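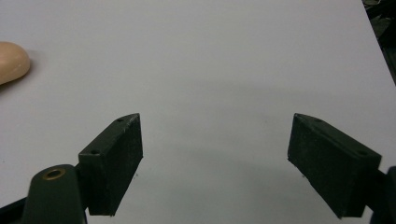
About Ponar

Ponar records people doing ordinary jobs with their hands, so that robots can be taught to do the same jobs. We don't build robots and we don't sell them. Our customers send us a task, we perform it many times over with hand-held grippers, and we send back the recordings in a form their engineers can train on.

We work out of a small office and recording room in Devbridge. The company started with 2 recording tables and a borrowed desk. We now have 5 tables, and all of them are set up to one written standard, so a task begun at one can be finished at another.

What we do

Most of our work is pick-and-place: reaching for an object, closing on it, moving it, standing it up or laying it down, and letting go. It sounds simple, and for a person it is. A robot needs to be shown the approach from the left and from the right, the slow version and the quick one, and what to do when the object has rolled a bit.

Our operators hold a gripper in each hand and do the task directly at the table. A camera on each gripper records what is between the fingers and what lies past them. A further camera takes in the table and both hands. The three views are lined up in time before anything leaves the building.

We also do remote control work, where the operator drives a customer's arm with a pair of handles and watches it on a screen. This is slower, and we suggest it for tasks where the reach or the weight of the arm matters. For small, light objects the hand-held method usually gives more usable recordings in a day.
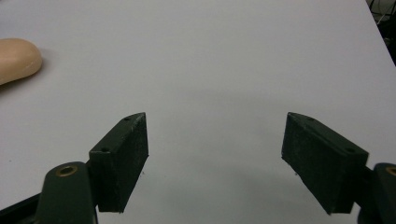

How a job runs

A new customer starts with a short call and a written task sheet. We ask for the objects themselves wherever possible, or a supplier we can order them from. Soft goods are welcome. So are awkward shapes.

We then record a trial set and send it through for comment. This is the stage to tell us that the grip is too high, the pace is wrong, or the object should begin closer to the far edge. Changes are free until the trial set is signed off.

After that we record the full set. A standard job is 900 demonstrations of one task. Starting positions are varied from one recording to the next, following a plan agreed with the customer. Every recording is watched through by a second operator. Fumbled grasps are labelled and kept in a separate folder, as many customers want them as well.

The largest job we have done so far was for Simanjuntak, a packing equipment firm, and involved moving small soft pieces with one hand while the other waited its turn. It ran for most of a February and taught us a great deal about scheduling breaks.

Our tables

We keep the work surfaces pale and plain. A light foam board goes over the wooden tabletop, which softens the contact when a finger touches down and makes a small object easy to pick out. Operators wear their own clothes, long sleeves included.

The gripper fingers get scuffed with use. We replace them when the grip changes, and leave them alone when it's only the look that has. Cables are a nuisance and we have not found a way around them yet.

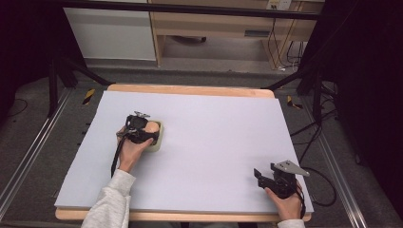

Our software

Recordings are checked and sorted in Arkix, a program we wrote in-house. It matches up the camera views, flags any gap in the data, and lets the reviewer mark the moment of each grasp and release. Customers get a read-only login and can follow their job as it goes along. We don't license Arkix separately.

Working here

Operators come to us from all sorts of backgrounds, including bakeries, sewing rooms and dental labs. No programming is needed. Steady hands help, and so does patience, as the same block may be picked up a few hundred times in a week. New operators are paid for their training and share a table with an experienced colleague until both are happy with the results.

Shifts are kept short and tables are adjusted for height. Hours are posted a month ahead.

Visits and enquiries

Visitors are welcome by appointment, and customers may sit in on their own recording sessions. Please use the enquiry form and include the task, the size of the objects and the date you need the recordings. We reply to every enquiry, including the ones we can't take on.

Page last updated 10th January.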